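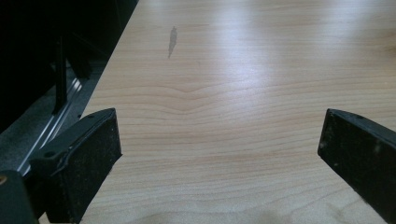
Gray mark on light wood table, how do I get it out?

I bought this table used in July for our back room. It has a pale top with fine grain and one gray-brown streak near the left edge, wider at one end and coming to a point at the other. Dish soap did nothing. Baking soda paste, same. I can't feel it with a fingernail. The seller said the top was oiled but I don't know that for sure. I would rather not sand the whole thing. What should I try first?

Answer 1

Find out what the finish is before you put anything else on it. Put a drop of water on the underside and one on the top. If it beads on the top and soaks in underneath, there is a finish and the mark may only be sitting on it. Try mineral spirits on a white rag, then let it dry overnight.

If that does nothing and the color is in the wood, it could be iron and moisture — a wet can or a screw left lying there. Oxalic acid takes that out of bare wood, but it won't get through a finish. Wear gloves, rinse well, and test it somewhere hidden.

Bijan Sadeghi

Answer 2

Sand it. 400 grit, go with the grain, then oil. Took me 28 minutes on mine.

Answer 3

Don't sand until you know it isn't veneer. Look at the end of the top. If the grain lines stop at a thin layer, leave the sandpaper alone. A pencil eraser is worth a try too.

Comments

kellska91: 400 won't touch a stain that's in the wood, it'll just polish it

Taheri: Eraser worked on my desk. Different kind of mark though.

stundton_m: did the mineral spirits do anything? same problem here — 2/14/18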